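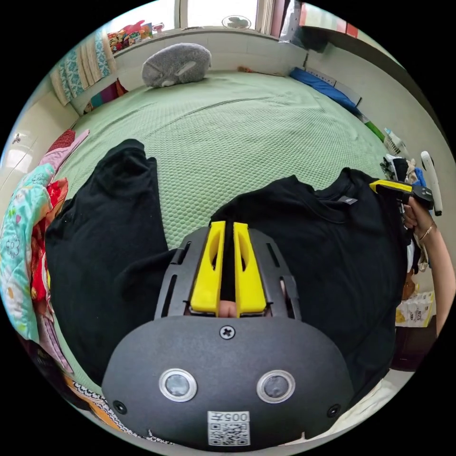
Black T-shirt, laid out on the bed.

Staying black

The smell gets you first. Hot salt, wet cotton, something like a swimming baths in January. Then the steam on your glasses. Then Godfrey Nyanda, in wellies, shouting over an extractor fan that you're standing in the wrong place.

I was standing in the wrong place. Moved. Stood in another wrong place.

Nyanda dyes clothes black. He'll do navy if you push him and he once did a set of curtains in bottle green for his sister, but black is the trade, and has been since he took over the back half of the old Lambrechts laundry in Prokham. Jeans, work trousers, funeral coats, school skirts, band T-shirts with the band long since washed off. People send them in grey, or brown, or that odd reddish colour that black goes when it has given up. He sends them back black.

Last year he did 3,243 garments. He knows because each one gets a numbered cloth tag, pinned at the hem, and the tags go in a ledger. A proper ledger, with a spine. He showed me the page he was on and then took it off me again as my hands were damp.

"A shirt's not worn out when it's gone grey," he says. "The cloth's fine. You can feel it's fine. It's just been to the wash too many times with the wrong company."

So why does it happen? I asked him and got a long answer, over two mugs of tea and one interruption from a delivery driver. Short version. Most black cotton isn't dyed all the way through the way you'd imagine. The colour sits in the fibre, yes, but cheaper black gets rushed. Not enough time in the bath, not enough rinsing after. The loose dye that should have gone down the drain at the factory goes down yours. First few washes, that's all you're seeing, and if you put a white sock in with it you'll see it on the sock as well.

After that it's mostly rubbing. This suprised me. I'd assumed the water did it, or the powder. But get a faded shirt under a strong lamp and look sideways at it and there's a haze of tiny broken fibres standing up off the surface, and they catch the light. Half of what we call fading is fluff. The dye may well still be in there. You just can't see it through the fuzz.

Which is why Nyanda shaves things. Before anything goes near the vat it goes over a board and gets a going-over with a fabric shaver, sometimes twice. Some shirts he shaves and posts straight back. No dye, no charge except the stamps. Customers ring up cross, thinking he's skipped the job, then go quiet when they hold it up at the window.

Inside the vat room

Morning batch goes in at seven. Everything weighed dry, as the dye is measured against the weight of the cloth, then soaked through so it takes evenly. Into the vat. Salt in stages. Then soda ash, and that's the point of no return, he says, that's when it bites.

He works with a black powder he still calls Drernard, after the merchant his old boss bought it from. The merchant's gone. The tubs have a different label now. It's written DRERNARD on the shelf in marker pen anyway.

And black isn't black, by the way. I learned this very fast. There's a blue-black and a green-black and a brown-black, and a cotton T-shirt that was blue-black when it was new looks wrong to its owner if it comes back brown-black, even if they couldn't tell you why. So he unpicks a few stitches inside the side seam and looks at the cloth that's never seen daylight. Matches to that. He has a tobacco tin full of little snips of black thread, all different, all sorted, and to my eye all exactly the same.

"You'd get it in a fortnight," he said. Kind of him. I wouldn't.

Polyester he won't touch. Doesn't take. A shirt that's part cotton, part polyester comes out a sort of charcoal heather, and some people like that and some people very much don't, so he phones first. Stitching is nearly always polyester as well, so if you send in a brown cotton shirt you'll get a black one with brown stitching. He's had that admired. He's had it sent back.

Stains are the other thing. Folk think black covers everything. It doesn't cover cooking oil, it doesn't cover bleach, and deodorant he could talk about all afternoon. Grease keeps the dye out, so the mark comes up lighter than it was. Bleached cotton drinks it differently. He washes everything first, hot, with nothing but soda crystals, then holds it up and decides.

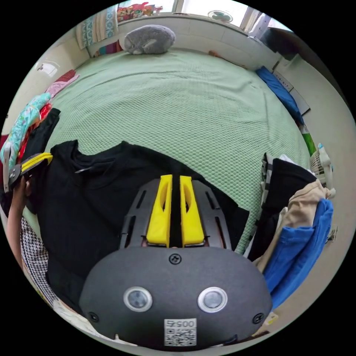 Can I dye a faded black T-shirt at home in the washing machine?
A cotton one will take a shop-bought machine dye well enough, provided you wash it first, leave the fabric softener out, and stick to the weight of cloth printed on the packet. Run the machine empty afterwards with a bit of detergent before anything pale goes in.

The second-hand question

A good part of the work now comes off resale apps. Fleteo mainly, round here. Someone buys a black linen dress in the photos, and what turns up in the post is a grey linen dress, because phone cameras are generous to black and so are sellers. Sending it back costs nearly as much as the dress did. So it comes to Prokham.

Sellers use him too. One woman I met at the counter brings him a bin bag every month, all black, all tired, bought cheap in job lots, and lists them again once they've been through the vat. She says so in the listing. "Redyed, cotton, fixed and rinsed." They go faster than the undyed ones, she reckons. She wouldn't tell me her margins and I did ask.

Does it add up for an ordinary person with one shirt? Depends on the shirt. He charges £9 for a T-shirt and £13 for jeans, £20 for a coat, return postage on top. You can buy a new black T-shirt for less than that in any supermarket. He knows. He doesn't argue with it. What he gets is the shirt that fits right, the one they stopped making, the one that was your dad's. And the heavy stuff, where a new one would be real money.

There was a coat on the rail while I was there, wool, floor length nearly, that had been in a front window for years on a tailor's dummy. One shoulder gone the colour of tea. Wool needs acid and patience and a different vat, and it can't be hurried or knocked about or you get a coat for a child. He'd had it in three weeks already. Kept going over to touch it.

How to keep it black in the first place

I made him give me a list. He didn't want to, he says lists end up on fridges and then nobody reads the fridge. But in bits, while he was doing other things, I got this.

Inside out, every time. Buttons and zips done up. Cold, or as cold as your machine goes, and the short programme. Don't stuff the drum, but don't wash three things alone in it either, they slap about. Liquid over powder for blacks. Powder that doesn't dissolve leaves a bloom on the cloth and people mistake it for fading; a rinse with a cup of white vinegar shifts it.

Keep towels out of it. Towels are sandpaper, he says, and they shed.

Dry in the shade. Sun on a wet black shirt is the quickest way to ruin it there is, worse than the tumble drier, and the shoulders go first. He can tell which way someone's line faces by the shirt, or claims to. Iron on the wrong side or you'll get shine on the seams.

And wash less. Air it. Hang it on the back of a door overnight with the window open. A jumper might go a whole winter with two washes. He had his on when he told me and it looked perfectly alright, very black, bit of thread on the sleeve.

By four the morning batch was rinsed and out on the lines under the skylight, which is painted over white so the sun can't get at them. Drips going into the floor drain. He walked down the row turning up hems and reading the tags out, and I wrote them in the ledger for him, hands dry this time, until he got to the coat's empty hanger and wandered off to check on it.
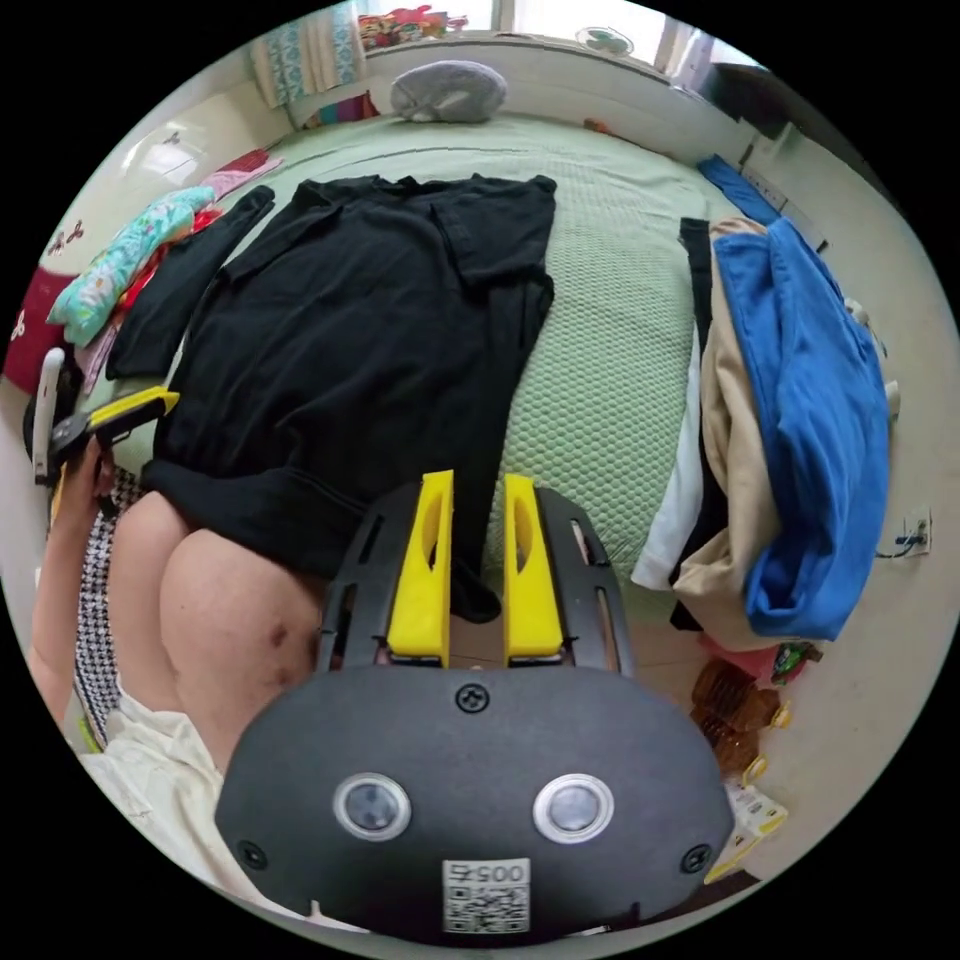 Black cotton shows every bit of fluff. Look your own over spread flat on a bed, in daylight if you can.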